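Law and Policy > Civil Liberties > Talks and Notes

Search this site Enter keywords Go

SPEAKER NOTES: When an official makes a phone call
Shazia Bugti
Redville public library, evening talk, Sat 2 November

(Start without the microphone if the room is small. Ask if the back row can hear.)

Good evening and thank you for coming. My subject tonight is a narrow one. I want to talk about what happens when a government official does not pass a rule, does not send a fine, and does not go to court, but calls a private company and says, "We would be happier if you stopped doing business with this group."

I am a researcher and I am not a lawyer in this country. I studied law in another place, and I learned the American cases later, with a dictionary next to me. If there is a lawyer in the room and I use a word wrongly, please correct me at the end and I will be grateful.

(Pause. Tell the Kong story slowly, people need time for the names.)

Let me start with a local matter. Kong is a small membership group in our county. It campaigns on property taxes, and some of you like it and some of you do not. I ask you to put this to one side for the next half hour. Kong had an account with Inance, which handles card payments for small organizations. Most of its members paid their dues through Inance, 9 dollars each month.

Last year Kong put up posters against a bond measure. Some weeks after this, Inance wrote to Kong and closed the account. The letter gave five days of notice. It gave no reason except "a review of our risk position."

Kong then made a public records request to the county. In the answer there were three emails between a county finance officer and a manager at Inance. I will read only one sentence, because the rest is about a meeting time. (Read slowly.) "We are looking at all vendors this fall and it would help us to know who your other clients are."

I have read this sentence many times. On some days I think it is a threat. On other days I think it is a clumsy officer who is filling in a vendor form. You will have your own opinion, and please keep it until the questions.

(Drink water.)

Now the law. The First Amendment limits the government. It does not limit Inance. A private company may normally choose its customers, unless a statute says it cannot, for example a statute against discrimination. So if Inance reads the posters, dislikes them, and closes the account, Kong has perhaps a contract claim and probably no constitutional claim.

But the government cannot do through another person what it is forbidden to do itself. The old case for this is Bantam Books against Sullivan, from 1963. In Rhode Island a state commission sent notices to book distributors. The notices listed books that the commission found objectionable for young people, and they mentioned that the commission could recommend prosecution. The commission had no power to ban any book. A police officer visited the distributor to ask what was done about the list. The distributor stopped selling the books. The Supreme Court looked at the whole picture and said this was a system of informal censorship.

I like to read this case with students because the notice itself was polite. It thanked the distributor in advance for his cooperation.

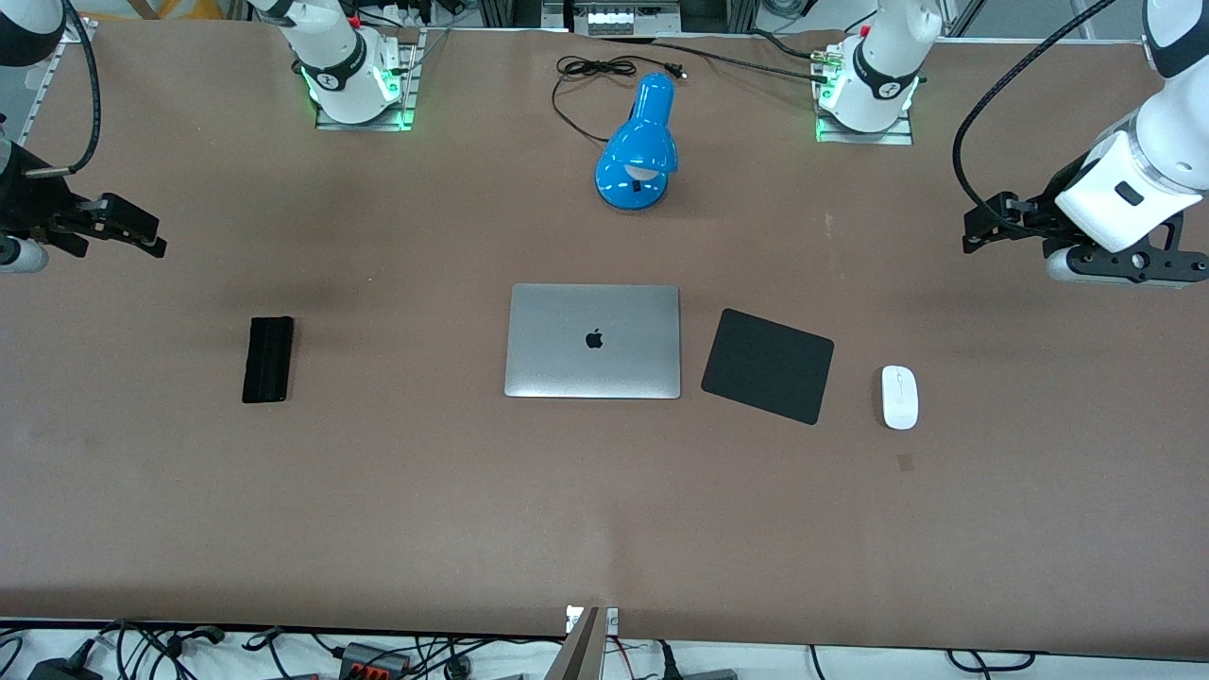
The other side must be heard also. Officials are allowed to speak. A mayor can say that a group is wrong, or even harmful. A health officer can ask shops to remove a product from the window, and the shops can agree with her. If every request from an official was a violation, no official could talk to a business at all. Courts call this government speech, and it is a real principle, so please do not think of it as an excuse.

The difficult work is to find the line between persuading and coercing. Judges often look at four things, and I will write them on the board.

(Write: words / power / how it was understood / consequences.)

First, the words and the tone. Second, whether the official has power over the company, such as a license, an inspection or a contract. Third, whether the company understood the message as a threat. Fourth, whether the message mentioned something bad that would follow if the company refused. No single one decides the case, although a lack of power makes a claim much weaker.

Try this with Kong. The tone was mild. The officer did have some power, because Inance had a contract to process parking payments for the county. We do not know how Inance understood the email, and its manager did not reply to my letters. The consequence, if there was one, is hidden in the words "looking at all vendors."

(Skip the next part if it is already late.)

A second example, shorter. Imell is a printing company in Redville. In October an inspector came to the shop and asked, in a friendly way, who had ordered 400 yard signs. The owner answered, and then printed the signs anyway, and had no trouble afterward. Does she have a claim? I think it would be hard, as she lost nothing and her customer lost nothing. She told me that she now thinks longer before she accepts political work. How a court should measure this kind of hesitation, I do not know. There is much writing on it and I am not satisfied with what I have read.

(Back to the main line.)

What can a group do in this situation? Ask the company for its reason in writing, and do it early. Make the records request to every office that could have been in contact, also to the small ones. Kong asked only the finance office, and I believe this was a mistake. Keep the envelopes and the email headers. Dates matter a great deal in such a case, often more than the words do.

And if you work for a public office, please write your emails as if the group will read them. Say what the request is for. If the company is free to say no, write that it is free to say no.

(Questions. Repeat each one aloud for the people at the back. If somebody asks whether Kong will sue: they have not told me. Handout with the case names is on the chair by the door, and the room must be closed at 9.)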